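The outside faucet started dripping in March, and I decided to fix it myself, having watched 20 minutes of video.

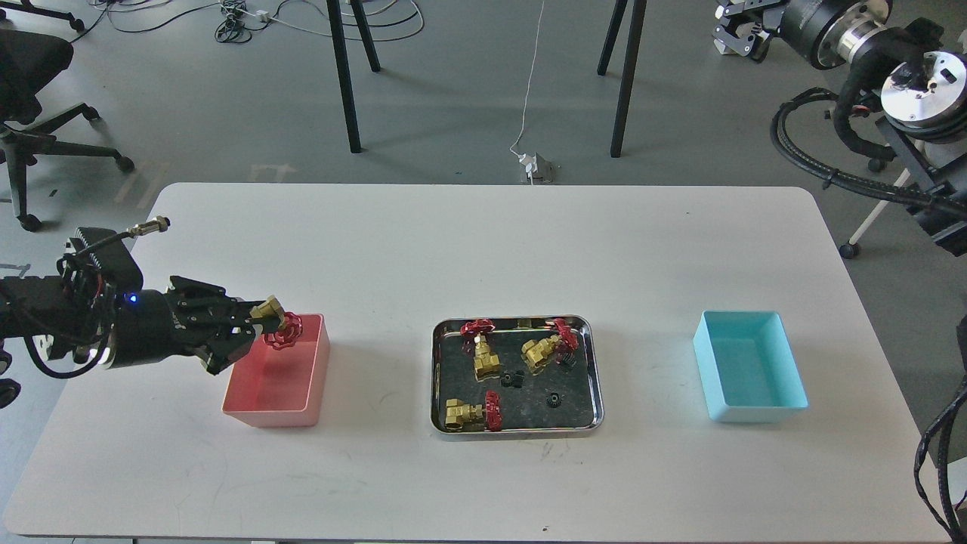
Satish Yadav, my neighbor, offered to lend me his wrench. I said I had one. I had pliers.

By noon I had shut off the water to the whole house, including the shower my wife was in — a separate conversation.

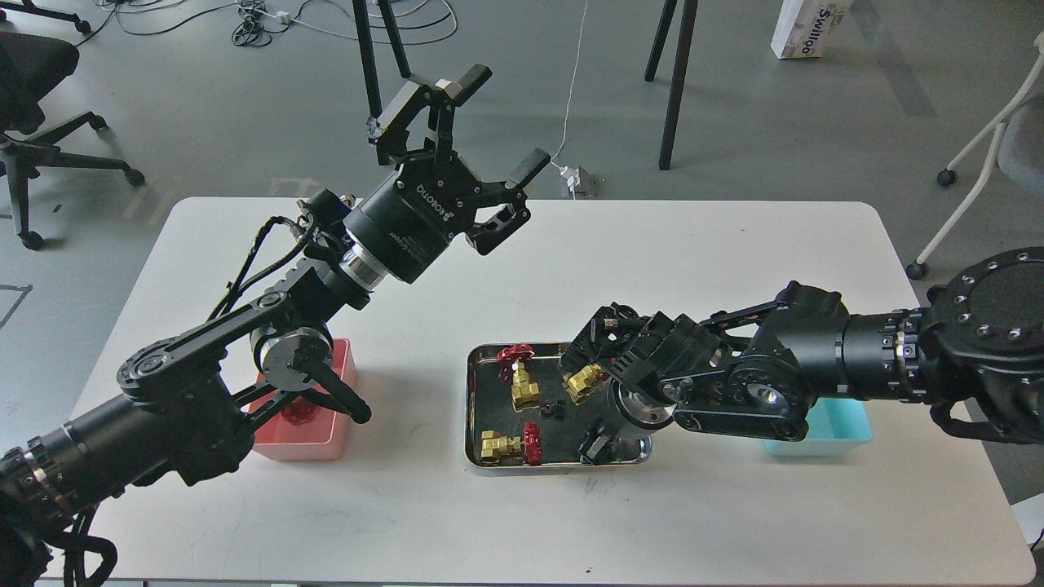 What it cost

The plumber wanted 146 dollars. I had already spent 300 on tools.

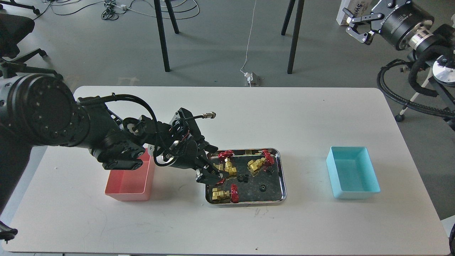

I keep them in a nice box. The faucet still drips a little at night.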